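3.2 Soil retention in domestic floor coverings

The second part of the survey dealt with the floors of the rooms in which the dust samples were taken. Households in Mabuza and Birkdale were visited once each in June, and a sample was drawn from the main living room by suction through a pre-weighed filter. Each sampling run lasted 300 seconds over a marked area of floor. Where a room had more than one covering, the one nearest the principal seat was used, following the practice set out by Mokgethi and Shi in the pilot work at Gestuvberg.

Filters were conditioned for 36 hours before weighing, and the mass of fine dust was expressed per unit area. Samples with visible food residue were sieved first. In all, 1553 filters were accepted for analysis. A further 22 were rejected, mostly for torn edges, and their rooms were not revisited.

Pile height was the strongest single predictor of retained mass. Cut-pile coverings held more fine dust than loop-pile coverings of the same height, and both held more than smooth floors. The age of the covering, as reported by the householder, had a weaker effect, which disappeared when frequency of cleaning was included in the model. Van der Merwe (personal communication) has suggested that reported age is unreliable in rented homes, where the carpet often predates the tenancy. Our data do not allow this to be tested.

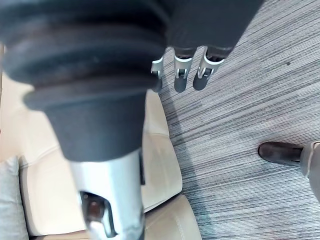 Figure 4. Striped carpet and leather seating in a living room.

Colour and pattern were recorded because they may affect how soon a householder judges a floor to be dirty. Plain pale carpets were reported as cleaned most often and patterned dark ones least often. Mid-toned stripes, such as the grey ones in Figure 4, were coded as patterned whatever the width of the stripe. Seating was coded separately by cover material, so that the cream-coloured sofa in the same figure enters the data set as leather, pale. Two coders, Mkhize and Turcotte, worked independently from the same coding sheet, and disagreements were settled by discussion.

The interaction between seating material and floor dust was small. Rooms with fabric seating gave slightly higher values near the seat, consistent with fibre shedding, but the difference fell within the error of the method once pile height was held constant. The Mirkesport rooms, sampled under a different protocol, are treated in Section 3.3.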